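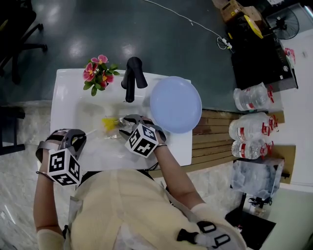 4. What people told us about washing up by hand

4.1 Brushes, sponges and cloths

I went into the interviews thinking the tool question would be a warm-up, something easy to get people talking before we reached the things I cared about (soaking, mostly). I was wrong about that. People have strong feelings about what they scrub with! Of the 27 households in the Valderrama sample, almost every one had an opinion ready before I'd finished reading the question out loud, and in several of them two people had two opinions and we lost ten minutes to it.

The brush people were the most loyal. They liked having a handle between their fingers and the food, and they liked that a brush could stand up in a cup and drain. A long-handled dish brush like the one in Figure 3, with its yellow bristles and thin white handle, came up again and again as the thing somebody's mother used, or the thing somebody switched to after moving out. Sponge people tended to be apologetic. They'd tell me they knew they should change it more often, and then they'd look over at the sink. Cloth people were few and mostly older, and I wish I had asked them more, as they had by far the most detailed routines (which cloth for glasses, which for pans, which one gets boiled).

We coded every remark about tools into three groups: feel, cleanliness and habit. Mackenzie Després and I each coded the full set of 105 remarks on our own and then sat down to compare. Most of our disagreements were over habit. When somebody says "I've always had a brush," is that a reason or just a fact about the person? I wanted to call it a reason. Mackenzie didn't, and after a long afternoon I came around to coding it as habit only when the speaker offered it as an answer to a why question. Table 2 has the counts under that rule.

4.2 The sink itself

The sink turned out to matter more than our pilot suggested. In the Trisside pilot everybody lived in the same type of apartment with the same shallow double sink, so of course nobody mentioned it. Valderrama is older and much more mixed. We had deep basins, shallow basins, a couple of doubles with one side given over to permanent storage of onions, and plenty of the plain rectangular kind (the glossy white ceramic one in Figure 3, with the wide flat rim and the black single-lever faucet, shows the general shape I have in mind). I'm using "plain rectangular" as a loose label here, and readers who want the proper measurements should go to Appendix B.

Two things came out of this. First, people with a wide rim use it. They park soap on it, they rest a glass on it, they line up forks. People without a rim set up something else to do the same job, usually a folded towel or a tray, and they complained about that something else quite a bit. Second, whether somebody washed in a full basin or under a running tap went along with how deep the basin was, at least in how they told it to us. Deep-basin households talked about filling. Shallow-basin households talked about rinsing as they went. I don't want to lean too hard on this one - the groups are small and the deep basins were mostly in homes where the same person had been doing the dishes for decades, so age and depth are tangled up in a way I can't pull apart with interviews alone.

Chiamaka Tamuno suggested we look at faucets separately, and I'm glad she did. A single lever lets you bump the water on and off with a wrist or a knuckle when your hands are soapy, and people with two knobs brought this up unprompted, with some envy. One man told me he leaves the hot tap dribbling through the whole wash because he can't be bothered to grease up the knob. His partner, in the next room, shouted that she could hear him.

4.3 Soaking, and who gets to decide

OK, soaking. Our diary pages asked people to note each time a dish was left standing in water and for how long, and we got 107 usable entries back. The median was 43 minutes. I had expected a lot longer, based on what people said about each other.

That gap is really the heart of this section. When people described their own soaking, they described a short, sensible pause to loosen baked-on food. When they described a housemate's soaking, they described an abandoned pan. The diary entries don't settle who is right, and they came from whoever was willing to fill in the diary, so I'd guess the real offenders are missing from our data. Lourenço Lobo has pointed out to me (more than once) that the diary keeper might also have washed things sooner just from having to write it down. Fair enough. We had no way to check that in this round.

What I can say is that the word "soaking" does two jobs. It's a cleaning step, and it's also a claim that the dish is being dealt with and that nobody else needs to touch it yet. In the shared houses that second meaning caused nearly all of the arguments we heard about. One group had gone as far as putting a rule on the fridge: anything still in water at bedtime belongs to the person who cooked. They told us it worked well until December, when everybody was home at once and they couldn't agree on what bedtime was.

4.4 A few things I would do differently

I'd ask about drying. We left it out to keep the interviews short, and people told us about it anyway, so now I have pages of drying talk that I can't compare across homes. I'd also interview housemates separately. Hearing them together was more fun, and it gave us some of the best material in the paper, but it clearly pushed a few quieter people into agreeing with the louder one. Soledad Ibarra ran her interviews one person at a time, and her transcripts have noticeably more grumbling in them than mine do.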